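Inside the Old Front Desk Machine

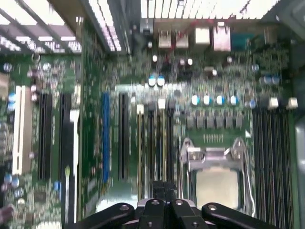
Rear ports up top, processor in its bracket below.

So July was the month I finally opened up the old computer from the Condori front desk! I'd been putting it off (Sneha Srivastava has been very patient with me), but it had started shutting itself off in the middle of the afternoon, and we have around 2,000 member records to get through before fall.

I'll admit I spent the first few minutes just looking. I love a green motherboard — those little blue-topped capacitors, the row of dark chokes lined up so evenly, the teal serial port still waiting for something to plug into it. When did you last use one of those?

Next up is fresh thermal paste for the processor and a good go at the vents with the air duster. If that doesn't stop the shutdowns, Ezequiel Figueroa has a spare power supply we can try. If you have an old case fan sitting in a drawer at home, I'd be glad to take it off your hands. Drop it at the desk before 6 and mark it for Noelia.

— Noelia Cabello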